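Checking the grippers in the Vurnia cell after a settings change

Do this whenever you edit the gripper file or load a new version of the robot model. The steps assume the Vurnia cell is installed and opens without errors.

1. Stop any running job and reset the cell. Both arms should go back to the home pose.

2. Open the gripper file and set the contact stiffness to 600. The old default of 1,004 made the fingers chatter on small parts.

3. Save, reload the model and switch to the wrist view. Jog one gripper until a finger stands on each side of the test part. Do not close it yet.

4. Switch to the head view and bring both arms forward, toward the door knobs. Stop short of contact. 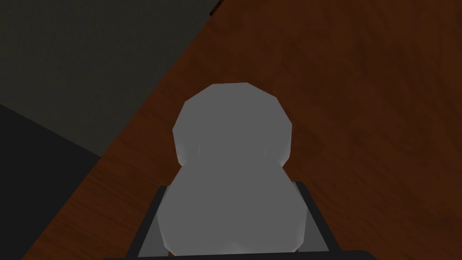
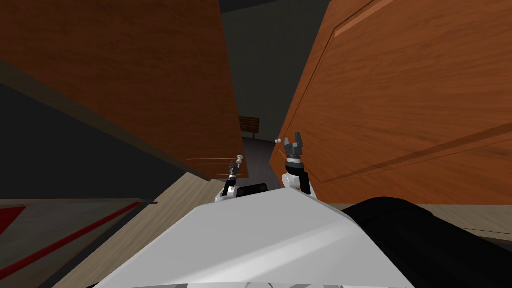
Wrist view (first) and head view (second) in the simulator.

5. Close each gripper at low speed and watch the force readout. It should climb smoothly and level off. If it jumps, lower the stiffness a little and go back to step 3.

6. Compare left and right. A difference of more than 2 percent usually means one finger joint kept its old limits – delete the cached model and reload.

7. Run the Clostell door routine once from start to finish. A full run is 3,258 steps and can be left alone.

Write the new values in the cell log along with the model version. Questions about the gripper file go to Haruto Yagi.

Last updated 21 February 2025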